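Every March I promise myself I won't get sucked into transfer rumors, and every March I'm sitting at the kitchen table before work reading about where Marcelino Sales is going to play basketball next year. So here we are again!

If you've somehow missed it, Sales is the best thing to happen to Clutham in my lifetime. He's a big, grumpy, wonderful center who passes like a guard, and his contract is up this summer. Two teams want him. One is Undel, who have money and a new arena. The other is Clutham, who have me and a lot of people like me yelling from the cheap seats.
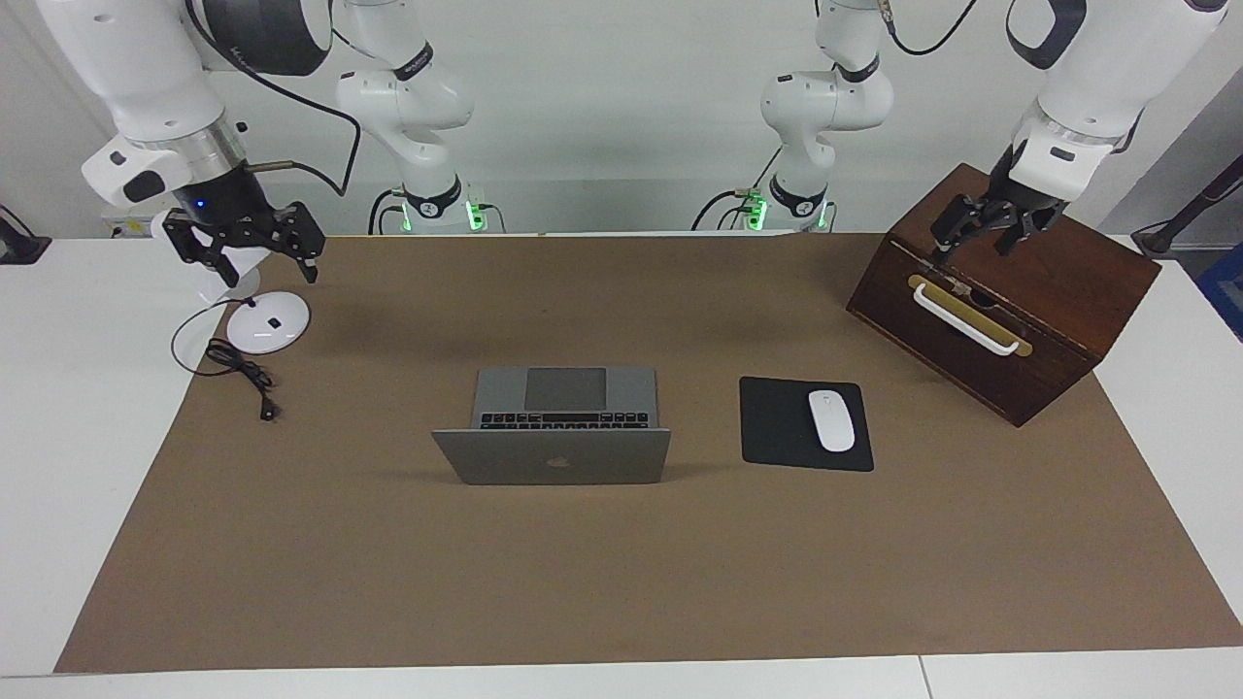 Ballness Magazine, Features Desk

The latest round started on Saturday, when a radio host in Undel said a deal was "basically done." By lunch my phone had melted. My brother sent me the same clip 6 times (he lives in Undel now, and he is enjoying this way too much).

I called Marites Dizon, who coached Sales back when he was a skinny kid at Magalhães High and still talks to him most weeks. She laughed at me for a good long while. "He hasn't decided what he's having for dinner," she told me. "He'll pick a team when the season's over, and he'll pick it by himself."

I believe her, mostly. But I've also watched the last two months of games, and I get why people are nervous. Sales has played 139 games for Clutham without once making it past the second round. He's had three head coaches. The point guard he loved playing with got traded for a backup forward and a draft pick, and I still can't talk about that trade without raising my voice. 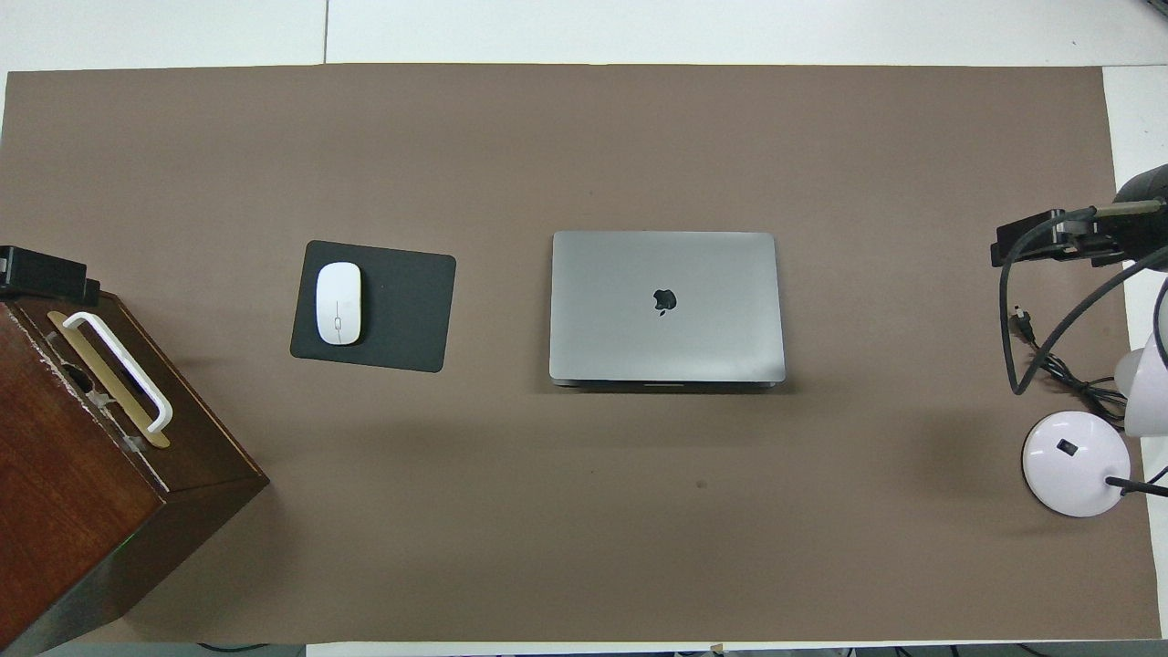

A laptop and a mouse on the desk mat.

Then there's the money. Clutham can offer him an extra year, and that's a big deal for a center with his knees. Undel can offer him a starting five that might win something right away. If you were him, which one would you take? I've gone back and forth on it so many times that my wife has banned the subject at dinner.

My own guess, for whatever it's worth, is that he stays if the front office goes out and gets him a shooter.
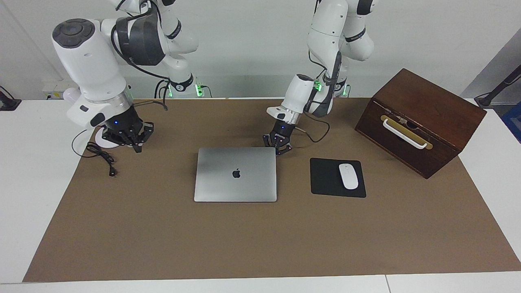 Just one! He draws two defenders every time he touches the ball down low, and right now he's kicking it out to guys who would honestly prefer not to have it. Put one decent shooter in the corner and this is a different team by Thanksgiving.

In the meantime I'll be at the next home game, up in section 220 with my bad nachos and my old jersey. If he looks up and waves, I'm counting it as a verbal agreement.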